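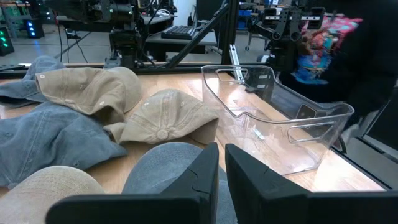

The Atow is a fretted string instrument with a long neck and a shallow body, traditionally played in the town of Letosthorpe and the villages near it. It belongs to the lute family and has four strings, tuned in two pairs. The strings of each pair are an octave apart, which gives the instrument its bright and slightly nasal sound.

Construction

The body is carved from one piece of pear or maple, and the top is made of spruce. The usual string length is 49 cm. Older instruments had gut frets tied around the neck; most makers now use metal ones. The Grimis workshop introduced a larger model with a string length of 62 cm — players call it the "long Atow" — but it is rarely heard outside of ensembles. 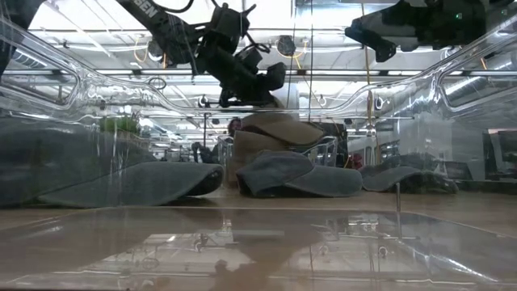
Playing technique

The player holds the instrument high against the chest and strikes the strings with a quill or a plastic pick. The lower pair is often left open as a drone, while the melody is played on the upper pair. Tuning is to A at 438 Hz in the older style, slightly below the modern standard.

Repertoire

The main printed source is the Amundsen collection, which contains 25 dance tunes and 2 wedding marches. Many of the tunes are also known on the fiddle, usually in another key.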